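# Envelopes, stamps and the sorting table: FAQ

Una Letter Swap. Updated October. Read this before you email, most of it is in here. 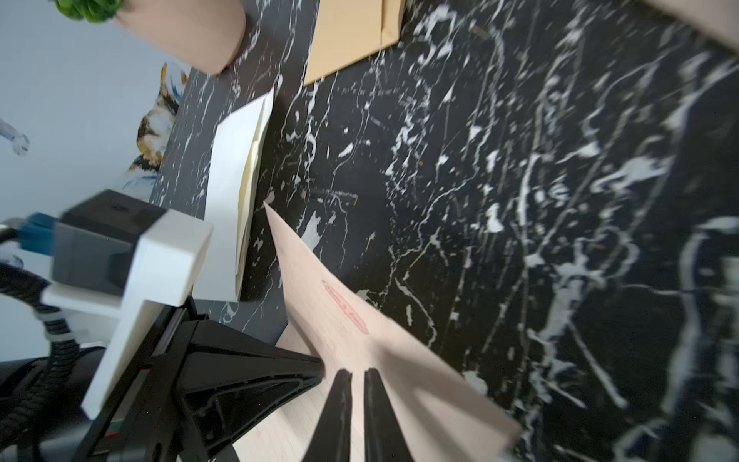
*Pink envelope with the small red stamp, cream one next to it, ruled sheet on the table.*

## The basics

**What is the swap?**

You write a letter, we pass it on, you get one back from somebody else. Paper only. No scans, no printouts of emails. We meet at the Ernitz reading room, upstairs, and you can also take part by mail.

**Do I need to sign up?**

Yes. Form at the front desk or ask for one by mail. One form per person, not per household. Two people on one form means one of you gets no letter, it happens every round.

**What does it cost?**

Nothing for the swap. You pay your own postage if you mail in. Paper and envelopes at the table are free, take what you'll use.

**How many people are in it?**

Last round 44 signed up. 1,048 letters since we started, going by the log book.

## Envelopes

**Which colors can I use?**

Any. Pink, cream, white, brown, leftover holiday red, all fine. Very dark ones are a pain, pen doesn't show. If you must, put a white label on it and write on that.

**Do colors mean anything?**

No. Somebody started a rumor that pink goes first. It doesn't.

**My old envelopes have gone yellow inside. OK?**

Fine. Check the gum on the flap though, old gum gives up. Glue stick if in doubt. Not tape over the stamp please.

**Can I reuse an envelope?**

Yes if it's clean and the old address is fully covered. Half covered is worse than not covered. Cancelled stamps come off or get a label over them.

**Square ones? Tiny ones?**

Square OK by hand, but they can cost more in the mail, ask at your post office. Tiny ones get lost in the stack. Put a tiny one inside a normal one.

**Can I seal it before I bring it?**

Please do. We don't read the letters. Unsealed ones get sealed at the table, by whoever's there, with whatever's there.

**Wax seals?**

By hand yes, by mail put it inside a second envelope. Wax cracks and the crumbs end up in everybody elses mail.

## Stamps

**Do I need a stamp if I drop it off in person?**

No. Plenty of people stick one on anyway because it looks nice. Up to you.

**Where does the stamp go?**

Top right, if it's being mailed. If it's only going across the table, put it where you like.

**Can I write on or over the stamp?**

Not on anything you're mailing. It may be treated as used. Hand-delivered ones, go ahead.

**Homemade stamps?**

We love them. Only for hand-delivered letters. A homemade one in the real mail comes back to you, or doesn't come back at all.

**Do you sell stamps?**

No. Holmgren Stationery downstairs has them most days. They close at 4:30, and they mean it.

## Paper and writing

**Lined or plain?**

Either. There's a pad of ruled paper on the table for people whose lines wander downhill. Plain is in the drawer underneath, left side.

**How long should a letter be?**

One side at least. Longest we've had was 22 pages and the person who got it was delighted, but don't feel you have to.

**Pencil?**

Pen is better. Pencil smudges once it's folded. Kids can use whatever.

**How do I fold it?**

Thirds for a long envelope. For a smaller one, in half and in half again. Writing on the inside. Don't fold it while the ink's wet, you'll get a mirror copy of paragraph two.

**Can I put things in with the letter?**

Flat things: a pressed leaf, a photo, a ticket, a recipe. No coins, no glitter, no seeds, no food. Tea bags have been debated and the answer is no.

**What do I write about?**

Anything you'd tell a friendly stranger. Your street, your lunch, the book you gave up on. Skip the sales pitches. Don't put your home address in the letter unless you want to, replies go through us.

## The sorting table

**Which table is it?**

The black marble-pattern one by the wall. Not the long one, that's the map group's.

**Can I leave my coffee on it?**

No. Drinks go on the windowsill. It's a dark top and spills don't show untill there's a letter in them.

**How do I add my letter?**

1. Write your swap number on the back, small, bottom corner.
2. Put it down address side up.
3. Sign the log book.

That's it. Don't square up the stack or put it in any order, that gets done at sorting.

**I can't find my envelope on the table. Did somebody take it?**

Probably under another one. Light envelopes slide on that top. Lift, look, put back. If it's really gone, tell the desk.

**Can I help sort?**

Yes please. Turn up at 5:00, clean hands, no hand cream. Takes an hour or so. Pick things up by the edges, the cheap pink ones crease if you look at them.

**I see loose sheets lying around. Throw them out?**

No!! Might be page two of something. Loose sheets go in the Wikier tray (gray, end of the shelf). Kept for one round, then recycled.

## Problems

**I didn't get a letter.**

Check that you're on the list and that we have the right address. If both are good, you get first pick next round.

**I got two.**

Lucky. Answer both, if you can.

**My letter came back to me.**

Usually the swap number is missing or is hiding under the flap. Add it and drop it in again, same envelope is fine.

**I can't read the handwriting.**

Bring it in, somebody at the table can generally work it out. Or write back and ask. People don't mind.

**I want to stop.**

Tell the desk or send a note with your number and the word STOP. Do it before the deadline or you'll be matched anyway.

**Is there an age limit?**

Under 16 needs a parent's signature on the form. No upper limit.

**My question isn't here.**

Slip of paper in the box by the log book. Answers go up on the board by the stairs, and on this page when there's time.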